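The starry cloth table – a small gallery

Quick page this, as promised to everyone who asked. Pictures first, proper write-up later (maybe May, maybe never, you know how I am). It is about a table, a cloth and the few bits of wood and metal that live on it. If you came for the shelves, those are on the Caldeira page, and the kitchen at Vikby is still half done so no pictures of that yet.

The cloth first. Night harbour, Van Gogh sort of thing, Starry Night Over the Rhône or a good nod to it. Deep blues, yellow stars, long orange streaks where the lights hit the water. Felicja Kurek chose it. I wanted plain grey. I was wrong and have said so, twice, once in writing. It came from Clemimex folded into a packet the size of a paperback and the creases took ages to drop out. Still bunches up at the front whatever you do with it. Ironing helps for a day. Clips help more but they get in the way, so mostly we pull it straight in the morning and leave it.
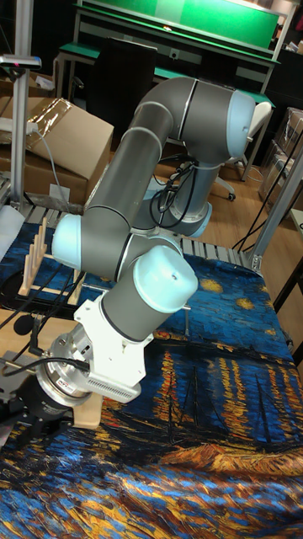
Boat masts, stars, and the front edge in folds as usual. Small wooden block on the water.

People ask about the print. It is only a print, brush marks and all, but it holds its colour well under strong light, and the blues go nearly black at the end of the day. Valter Carrilho says it looks better from the door than from the chair and he has a point. From the chair it is mostly blue. From the door you get the reflections.

Washing – cool, inside out, no tumble dryer. We had the old one, a red check, for up to 13 months and it went pink in patches. Hoping this one lasts longer. The spare is in the Caltimon box under the stairs, if anyone needs it for a weekend.

Then the wood. A bamboo cutting board, rounded corners, fine stripes in the grain. A dish rack with upright pegs, pale, very light to pick up. They get moved about all day long so no two pictures have them in the same place, dont write in to tell me. The board wants oil now and then, the rack wants nothing except a wipe. We did try keeping both in the cupboard but
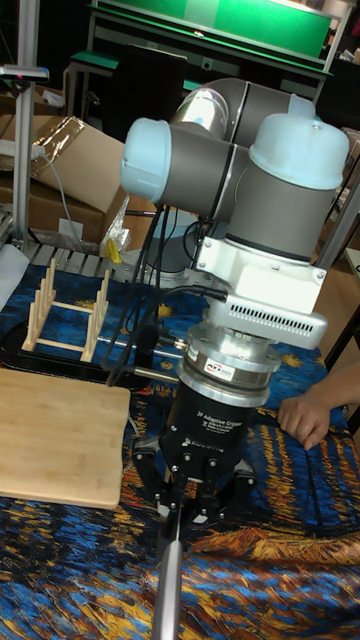

then they never get used, so out on the table they stay. Same with the tray. Inês Serrano has a rule that anything put away for more than a week gets given away, and she means it, she gave away my good colander. The rack has survived two of her clear-outs. I like a rack with pegs better than the wire kind. Plates stand up properly, air gets between them, and it doesnt leave rust rings on a cloth. You do lose small saucers down the gaps. Saucers go flat, on the board.

Somebody wanted to know if the bamboo marks the cloth. No. Not if you dry the underneath first. A wet board left overnight left a faint tide line on the red check, and after that Michalis Manolakis started standing it on its edge by the window, which works, though it falls over when the door bangs.

Light, for those who like to know. One big window to the side, a lamp overhead, nothing clever. Late afternoon is nicest, four or so, when the yellow in the cloth comes up. Before lunch it is flat and everything looks a bit grey.

Board, rack, cloth, once more. The pale wood against that blue is what I would keep if I had to keep one thing from the whole set.
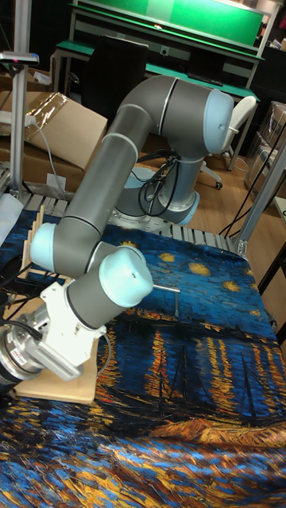 The heavier stuff

Not everything on the table is pretty. There is the clamp, a black C-clamp with a long silver screw and a sliding T handle, and it weighs more than you expect. Lok-yiu Kan is forever asking for it back. It is no friend to the cloth, so lay it down, never drag it. There is a snag near one of the stars from a different clamp, a worse one, and you can find it with a fingertip if you know where.

The metal tube is the other one. Shiny, bent at one end, shows every thumbprint. Wipe with a dry cloth and leave it alone. Keep the clamp handle turned in when you leave, it catches sleeves. And please put the screw back to where you found it, it takes an age to wind.
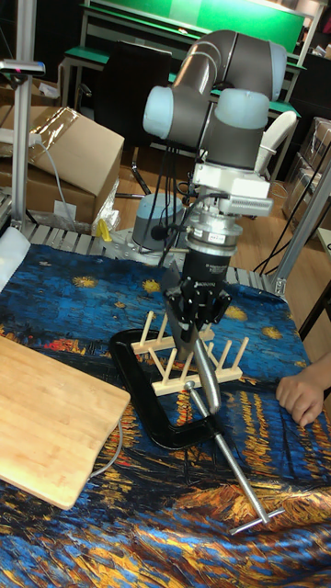
Clamp flat on the cloth, rack lying across it, bamboo board off to the left.

Thats the lot for now. There are 32 more on the old drive, mostly the red check, mostly blurred, and I will put up the better ones when I find the cable. If you want a print of any of these ask Felicja, she has the good paper. Cloth enquiries also to Felicja. Clamp enquiries to Lok-yiu, obviously.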